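Pratus launches Mavance desk range for shared offices

Skundatby, 2018-05-28. Office furniture supplier Pratus has added a desk range, Mavance, to its catalogue for shared offices and small workshops. The range consists of a light wooden desk, a white cabinet and a set of inserts for small parts. Orders are open to trade customers, with first deliveries planned for August.

The desk top is supplied in 3 widths and is rated for an evenly spread load of 400 kg. The rear edge is left without a raised lip, so that two people can work from opposite sides and pass items across. Cables may be led over either side edge.
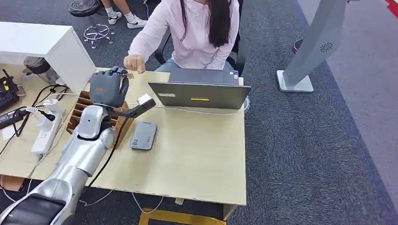
Light wooden desk with open laptop, slotted cardboard organiser and white cabinet alongside.

The cabinet stands at the side of the desk and can be fitted on the left or the right. Its top is level and can be used for containers in daily use. Doors open to 90 degrees.

Organisers in brown corrugated cardboard, divided into rows of narrow slots, are offered as an accessory. They are delivered flat and folded by hand without glue or tape. Worn organisers can be replaced singly and put out with ordinary cardboard waste.

Mavance replaces the Asante range, which will be withdrawn when present stock is sold. Spare parts for Asante desks remain available. The full Mavance price list has 104 entries and is sent on request by the Pratus sales office in Skundatby.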